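New result from our little corner of the lab and I've been grinning since breakfast, so: a thread on teaching an arm to put things on a tray when you've only shown it a few times. Long one, sorry, get a coffee.

The setup is plain tabletop pick and place. A few objects on a gray table, one tray, and an instruction like "put the lemon on the tray." Everybody's first robot task. What we wanted to know is how few demos you can get away with when the object is one the policy has never met.

The usual recipe is to collect a big pile of demos, train, then collect some more when it falls over on something new. It works! It also eats your whole spring. Petronella Sibiya spent most of May driving the arm by hand for our last project and I think she still dreams about it.

So we tried splitting the problem in two. Part one is getting the gripper to a good spot near the object. Part two is the last bit, closing in and grabbing. We call the whole thing Nollunora (Hjalti Ketilsson picked the name and won't say where it's from).

Part one doesn't learn anything new per object. It takes the words, finds the thing, and moves over it. Part two only sees the wrist view, and that's where the fresh demos go. 5 per new object. Five!

Why the wrist view only? We had a hunch that the overhead camera was letting the policy cheat. It would memorize where things sat on the table and reach for the spot even after you'd moved the object. Take the overhead view away for the last stretch and it has to look at what it's grabbing.

OK, number time. On objects it had never been trained on, with 5 demos each, it got the right thing onto the tray in 86 percent of tries. Same demos, one single policy with both cameras: a little over 40. I made Jacobus Lekota rerun the baseline because I didn't believe the gap. He got the same gap.

Please don't read that as "solved." It's one table, one arm, one kind of gripper, and fairly friendly objects. I'm excited because of how little data went in, and I'd love to see somebody break it on a messier table.

Things that went better than I expected: round stuff. I was sure fruit would roll away from the fingers all day long. It does roll, but the wrist view catches it early and the policy chases it a bit. It's kind of adorable to watch.

Things that went worse: flat boxes at an angle. The gripper has to turn to match the box before it closes, and with so few demos it sometimes commits to a bad angle and shoves the box along the table. Most of our misses look like that.

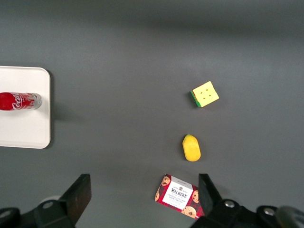 Hannelore Lanz had the idea that helped most with the boxes. During demos she starts from a deliberately bad angle and corrects on the way down, so the policy gets to see what recovering looks like. Two demos out of the five done that way, three done clean. More than two and it starts wobbling on purpose, which was a very funny afternoon.

We also tried the Cloder trick of blurring the background during training. No real change for us either way. Might matter more if your table has a pattern on it; ours is about as plain as tables get.

A question I already got by DM: does it still work when several things are sitting close together? Mostly yes, if part one lands over the right object. If it lands between two, part two happily grabs whichever one fills more of the view. It has no memory of the words at that point. That's the next thing we're fixing.

The fix we're trying is embarrassingly small: pass the instruction through to part two as well. I left it out at first to keep things simple, and Zodwa Masilela has been very patient about having told me so.

Write-up is in progress, code after that once I've cleaned out my terrible variable names. If you run a similar setup and have a box-shaped object that ruins your day, tell me what it is, I want to try it.

Oh, and for the person who asked about lighting: we dimmed one side of the room for a few runs and it held up fine. Haven't tried full dark or direct sun yet. Adding both to the list.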